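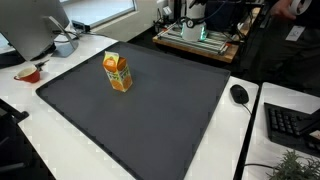 *Fig. 1. Desk by the window with the mat down, orange juice carton and red mug.*

# One Desk, Two Jobs: Does a Mat Help?

Project report, Everyday Design module, Henbridge

## How I got into this

I eat breakfast at my desk. I know, I know. But the kitchen in our building is two floors down and shared by 13 people, and by the time I've found a clean bowl I've lost the will to study. So the juice comes upstairs, the mug comes upstairs, and the laptop gets opened somewhere between them. When our tutor, Sigrun Midtbø, asked us to pick a "small daily problem with a surface" I knew right away what mine was going to be.

My question was pretty simple: if you put a mat on a shared work-and-breakfast desk, does the food stay on it? And does the rest of the desk stay usable for work? I had a hunch the answer was yes (I was half wrong, more on that later).

## The desk

It's a white desk under a window, with a big gray monitor on a silver metal stand at one end. The cables run behind the stand to a little black box at the back edge. I left all of that alone for the whole project, partly to keep things fair and partly because I didn't want to crawl under there. The white top looks great for a day and then shows every single ring and crumb, which is annoying to live with but really handy if you're studying rings and crumbs!

The mat is dark gray with rounded corners and a thin raised black border. The border is what sold me on it. I figured a raised edge would work like a tiny wall for spills. I also looked at a cork one from Drolbridge and a felt one from Potgieter, but the cork was too small and the felt looked like it would drink the juice and keep it forever.

## What I did

I ran the project for four weeks in January. Two weeks without the mat, two weeks with it. Each morning I had the same breakfast stuff: carton, mug, and toast if I was organized. After breakfast I wiped the desk with a white cloth and wrote down where the marks were, using three zones I made up: center, window side, and mouse side. I kept the notes in a Vosano notebook that is now pretty sticky itself.

I also did one spill test. I poured 4 ml of juice onto the middle of the mat and tilted it very gently by hand to see if the border would hold it. Then I did it again with a bigger splash, which I didn't measure because it got away from me.

## What happened

Without the mat, the marks were all over the place. The worst zone was the mouse side, which surprised me until I noticed I pour with my right hand and then put the carton straight down wherever there's room.

With the mat, the carton marks moved onto the mat almost completely. It's a big target and it takes up most of the middle of the desk, so you kind of have to try to miss it. The matte surface wipes off easily, and I stopped finding sticky patches near the mouse.

The mug, though! The mug would not stay on the mat. You can see it in Fig. 1, sitting off to the left on the bare white desk while the carton stands on the mat like a good student. I never decided to do that. My hand just put it there, morning after morning, and so the ring marks carried on in that one spot. I think it's habit from before the mat, plus the fact that the mug is wide and low and I like the handle pointing out to the left where I can grab it.

The border held the small spill fine. It did not hold the big one. I'd call it a speed bump.

## Things I'd change

- Lay the mat straight. I kept setting it down at an angle and the corner pointed at the mug, so there was a weird triangle of bare desk that collected stuff.
- Get somebody else to try it. One person's breakfast is a small sample, and I'm left wondering how a left-handed pourer would do.
- Measure the second spill.
- Give the mug its own coaster on the left and stop fighting it.

Sigrun's comment on my draft was that I'd spent two weeks trying to move a mug when I could have moved the mat, and I've added that to the plan for the follow-up. The mat is staying on the desk in the meantime, and I've bought a coaster.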